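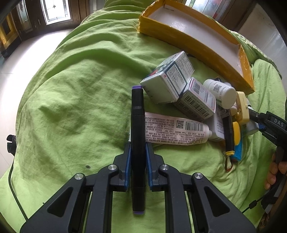

Figure 4. Marker held upright between the padded fingertips of a hand-held gripper during a mixed-clutter task.

4.2 Review of the Poretti hand-held kit

The Poretti kit was reviewed at the Astonley site over 10 sessions in March. Each session used household goods placed on a soft cloth, with cartons, tubes and bottles left close together. The operator was asked to pick up one named item at a time and move it to an open box. In all, 642 grasps were logged.

Thin, rigid items such as the marker in Figure 4 are a useful test of the fingertips. The blue padding meets the barrel on both sides, and the grip must hold a long object upright with very little contact area. Printed tubes and cartons nearby add visual clutter -- a known weakness of the earlier Flostcombe tracking software.

Operators rated the linkage as easy to close but tiring in longer sessions. Replacement pads are sold by Hoarau in packs of 100, and the service plan covers fitting. Pad wear was recorded after every session and is reported in Section 4.3.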